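Reports > Site visits > Husov packing and handling rules, Greenwood

Visit date: Fri 15 February
Prepared by: Genalyn Tan

Purpose

The visit was arranged to see how Husov applies its written rules for hand-held gripper work. We are rewriting our own handling standard at Wurnard, and section 4 of the current draft (tools, checks and stop conditions) has been open since January. Husov has run packing tasks with hand-held grippers for longer than we have and agreed to let us read its procedures and watch a session.

Our host was Lorna Lumanlan, who looks after procedures at the Greenwood office. The morning was spent on documents and the afternoon at a house that Husov uses for sessions in ordinary living spaces.

Documents reviewed

Husov keeps one rule book for all sites. It has seven sections and 72 numbered rules. Each rule is a single sentence with a "must" or a "should" in it, and the two words are kept strictly apart. A "must" that is missed voids the session. A "should" that is missed is written in the log and the session stands.

Our draft mixes the two. Lumanlan went through our section 4 with a pencil and marked the places where an operator could not tell which was meant. There were more of these than I had expected, mostly in the paragraphs on cleaning the pads.

The rule book is reissued when a rule changes, and old copies are collected and destroyed. Husov tried loose amendment sheets in the past and dropped them after two sites were found working to different versions of the same page.

Tool checks

Before a session the operator works through a short card:

- pads seated and free of dust or adhesive
- linkage arms open and close through full travel without catching
- pivot pins flush
- buttons return when released
- left and right tools labelled and matched to the log

The card is signed before the first item is picked up. If a pad is changed during a session, the card is repeated from the top for that tool only. Our present practice is to repeat it for both, and I would keep ours. The extra time is small and it avoids a mismatch between the two entries.

Husov does not set a fixed life for pads. They are changed on condition. The log for the past year shows 328 pad changes against 2,466 sessions. I asked whether a fixed interval had been considered. It had, but wear depends heavily on the goods handled, and a day of cardboard is much harder on a pad than a day of soft items.

Object rules

Section 3 of the rule book covers what may be handled. Glass and blades are excluded, as is anything under pressure. Food must be sealed. Medicines must not be used, and empty medicine packaging is allowed only with a supervisor's initials in the log.

Mixed boxes are encouraged. The rule asks for at least one rigid item, one soft item and one item longer than the tool's opening. Heavy items go in first. Long items may lie on the diagonal if the flaps can still be closed over them. Items with a barcode should be gripped so that the code is left uncovered, which we do not require and probably should.

Afternoon session

The house is a short drive from the Greenwood office. Husov's rule for living spaces is that furniture stays where it is found, with two exceptions: walkways must be clear, and the work surface must be steady. A cloth on the table is permitted if it does not slide when a box is pushed across it. The test is one firm push with the flat of the hand. 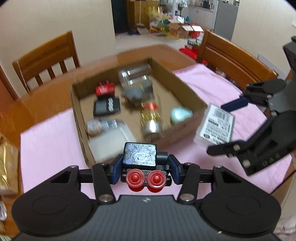
Box packing with two grippers, Greenwood.

The operating rules on display in the afternoon were mainly those on two-tool work. One tool holds while the other moves. Both tools may move together only when they are on the same object. The box must not be steadied with a bare hand; if it shifts, the operator stops, sets both tools down, repositions the box and starts that item again.

Drops are logged by item and height, with height given as "box", "table" or "floor". We record drops in centimetres, and our operators guess. The Husov method is coarser but the entries can be trusted, and I recommend that we adopt it.

I noted one gap. The rule book says nothing on soft packaging that changes shape in the grip, such as foil bags. Lumanlan said operators at Greenwood have a local habit of gripping these at the seal, but it has not been written down. The Gedotow site is understood to do it differently. She will raise it for the next issue.

Actions for Wurnard

1. Separate "must" and "should" throughout section 4. (Tan)
2. Replace drop height in centimetres with the three-level entry.
3. Add a barcode rule as a "should".
4. Keep the two-tool check after a pad change.
5. Draft a rule on foil and other soft packaging and send it to Husov for comment.
6. Ask Gedotow for its current wording on grip points, if any exists.

The pencilled copy of section 4 is in the standards folder.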